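Network cable always in a knot, how to store it?
Posted by Barbara Sobczak

Hello, we moved to a new flat in February and I have a box with some 17 cables. Each Friday I need a long one for my work computer and it comes out in a knot. I wind it around my hand – is this wrong?

Zieliński
Yes, it is wrong. The hand puts a twist in every turn. Make one loop over, the next one under, and close it with a soft strap.

Gerell
just buy a shorter one

Tello 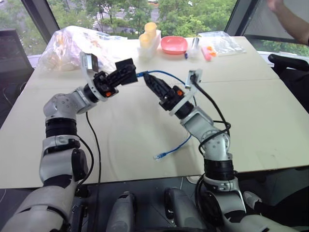 Long cables are easier if you first lay them out on a big table and let the twist go out. Don't pull hard on a knot, open it with the fingers. Look also at the plug: a clear one like on the blue cable has a small plastic clip, and it breaks when it catches in a loop. I keep the plug outside the coil, and mine is 5 metres.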